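How a Robot Picks Up a Block
A visit to the robot room at Erkanetti

Have you ever watched a baby learn to pick up a toy? The baby looks at it, reaches for it, and closes a hand around it. Sometimes the hand closes on air. Robots have the same job to learn, and on open day at the Erkanetti workshop in Plonville you can stand at the rope and watch them do it.

The workshop opens its doors to families every August. Last time 340 people came through, and 79 of them were in the under-eights group. The longest line was for the table with the blocks.

The robot at this table is called Mushi. Mushi has two arms, a blue bin, and some small colored cubes. The job is to put the cubes in the bin. You could do that in a few seconds without thinking. For Mushi it takes a lot of steps.

Step one: look

Before a robot can pick something up, it has to find it. Mushi has a small camera near each gripper. A gripper is the robot's hand. It has two fingers and no thumb. When the arm moves, the camera moves too, so the robot gets a close view of whatever its fingers are heading for.
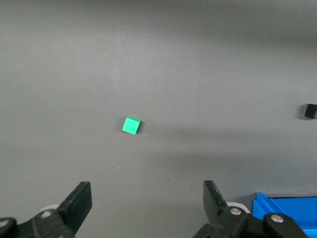 The view from Mushi's wrist, with the fingers open and a green cube ahead.

The computer does not see a cube the way you do. It gets a picture made of tiny dots, and each dot is only a set of numbers. The computer has to work out which dots belong to the cube and which belong to the table. Shadows make this harder. A black cube and a dark shadow can look nearly the same if you only have numbers to go by.

Step two: reach

Your arm bends at the shoulder, the elbow, and the wrist. A robot arm bends at its joints too, and each joint has a motor inside. To move the gripper straight forward, several motors have to turn at once, each by the right amount. The computer works this out again and again while the arm is moving.

The cube might also be turned a little. Then the gripper may have to turn as well, so that its fingers press on two flat sides. If they press on the corners, the cube can spin away.

Step three: squeeze

Now the fingers close. Too soft and the cube drops. Too hard may be fine for a small block but bad for an egg or a peach, so robots that handle food need to be very careful. 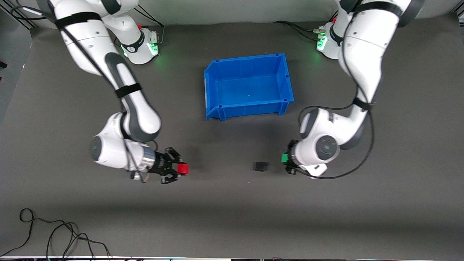 Two arms can hold two cubes, one red and one green, but they must not bump into each other. Each arm has to know where the other one is. At the workshop they call this "sharing the table." The people there practice it slowly before they let the arms speed up.

How does Mushi learn?

By practice. A person guides the arms through the job, and the computer saves every move. The block job was shown to Mushi 225 times before open day. The next job, called Morance, is sorting cubes by color, and the plan is to show that one 500 times.

Try it at home

Put a few small blocks on a table next to a bowl. Use two wooden spoons as your gripper, one in each hand, and move the blocks into the bowl. Then close one eye and try again — it gets harder to tell how far away things are.

Words to know

Gripper: the part of a robot that holds things.
Joint: a place where an arm bends or turns.
Motor: a machine that makes something move.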